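Household Budgeting and Money Basics, Session 4: Living With Irregular Income
Instructor: Marina Sarantis
Gusbridge Evening Program, Thursday section

Okay, so last time we left off with Khurram's question, and I promised I'd start there. What do you do when your pay isn't the same from month to month? Most budgeting advice assumes a steady check, and plenty of you have told me yours jumps all over the place (tips, seasonal work, freelance jobs that pay whenever they feel like it).

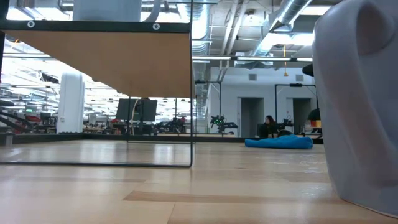 My answer is to budget from your lowest normal month. Go back through 9 months of deposits if you have them, toss out any month that was truly weird, and take the smallest one left. That's your base number. Everything you have to pay should fit under it, and if it doesn't, we need to talk about which bills can move.

1. Find your base number
Write it at the top of the worksheet in pen. I mean it about the pen!

2. List the fixed bills
Rent, phone, insurance, loan payments. Put the due date next to each one – the date matters as much as the amount when your money comes in lumps.
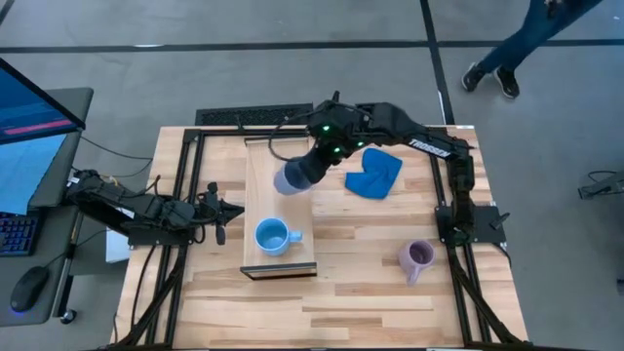 3. Set up the holding account
Every deposit goes in here first, and you pay yourself the base number on the first of the month. In the Bedo case from your packet, the base number is $400 a week and a good week brings in $60 more. That extra stays put until the holding account has one full month in it.

Jawad asked if cash counts. Yes, it counts, get it to the bank. 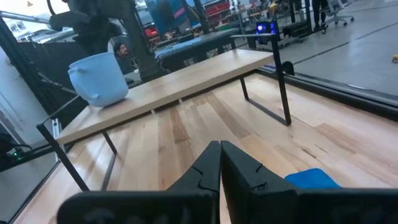

Big purchases are where a lumpy income gets people in trouble, so give each one its own line and save toward it out of the good months. Furniture is the classic one. Say you want a raised wooden shelf on black metal legs, like the one in the photo, and you've priced it at $224. Divide by the number of months you can stand to wait, add the line, and leave the credit card at home. Same thing for tires, school clothes or a trip to see your sister.

What to cut in a thin month

Start with the saving lines for wants, then eating out, then subscriptions. Keep the minimum payments going no matter what. Call before you're late, too – the people on the phone have more room to help you on the 3rd than on the 23rd.

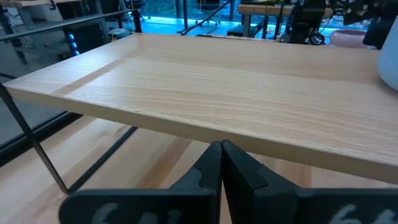 Photo: Songül Eren

For next week, fill in both sides of the worksheet and bring it even if it's messy. Bushra will be covering the first half, on reading a pay stub, and I'll be back after the break for debt. Read the Lodhi case before you come and mark the month where you think the trouble starts.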